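Home cooks
24 Jul 2022

Yusri Halim Wants You to Stop Lifting the Lid

The man behind the Lalard bun classes on patience, soggy bottoms and why he gave up his bamboo baskets

I got to Yusri Halim's place hungry, and that was a mistake, because he made me talk for most of an hour before anything was ready to eat. He runs a little bun class called Lalard out of the ground floor of his building, and he'd been up early mixing dough. There was flour on his phone, on his elbow and (by the time I left) on my notebook.

"You're going to ask me about the recipe," he said before I'd even sat down. "Everybody does. The recipe is boring! It's flour, water, yeast, a bit of sugar, a spoon of oil. Ask me about the steam."

So I asked him about the steam.

Learning the hard way

Halim started making buns in a rented apartment with a wok, a bamboo basket and a lid that didn't fit. His first batch came out wrinkled like a bad prune, his words, and so did the second. He kept a notebook, the cheap kind with a spiral, and he wrote down every batch until he hit 444. Then he ran out of pages and figured he'd learned what he was going to learn.

"Most of it says the same thing," he told me, flipping through. "'Too wet. Too wet. Opened it too early. Too wet.' I was a slow student."

The turning point came in May, a few years back, when a neighbor gave him an old Fuchs kitchen timer. Up to then he'd been checking by eye, which meant taking the lid off every couple of minutes to have a look. Cold air goes in, the buns sink, and there's no bringing them back. Now he sets the timer, walks away and does the dishes. When it rings he turns off the heat and waits a few more minutes before he opens up.

"The waiting after is worse than the waiting before," he said. "I've had students beg me."

On dough and flour

He's loyal to a flour called Curkulau, a soft, low-protein one that he buys in big sacks and carries up the steps himself. He says bread flour makes a bun you could play handball with. Each piece of dough gets weighed at 85 grams, and he's fussy about that — a bigger one in the same tray will still be gummy in the middle when its neighbors are done.

I asked if he ever fills them. He made a face, then admitted he does a red bean one for his sister and a pork one for the holidays. But the plain bun is what he teaches, and it's what he eats for breakfast, torn open with a little condensed milk.

"If your plain one is good, you can put anything in it. If your plain one is bad, you're just hiding."

How many has he made by now? He guessed, shrugged, and said he stopped caring after the first 1,000.

The case for electric

I'd expected stacks of bamboo, and I told him so. He loves the look of it, and he says the smell is half the fun, but his baskets kept going moldy in the damp months and he got tired of babysitting a wok. These days he's all for a plain electric pot with a metal tray on top. Three buns, plenty of room, and an ordinary round plate next to it for when they come out.
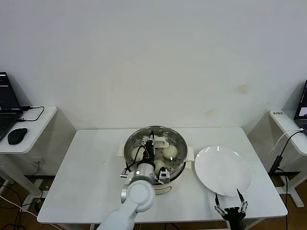
Questions from the class

I stuck around while he went through the things students ask him most, and I'm passing along the ones I wrote down.

Do you need paper under each bun? He likes a small square of it, but a thin wipe of oil on the metal does fine. What about drips? Tie a dish towel around the lid so the water has somewhere to go. Can you freeze them? Sure, once they're cooled all the way, and they go back into the steamer straight from the freezer.

And the yellow ones? "Too much baking powder," he said right away. "Or you didn't mix it in. Sift it!"

He sent me home with a paper bag of four and a Livico jar full of his starter, which I've already forgotten to feed once. The buns didn't make it past the bus stop.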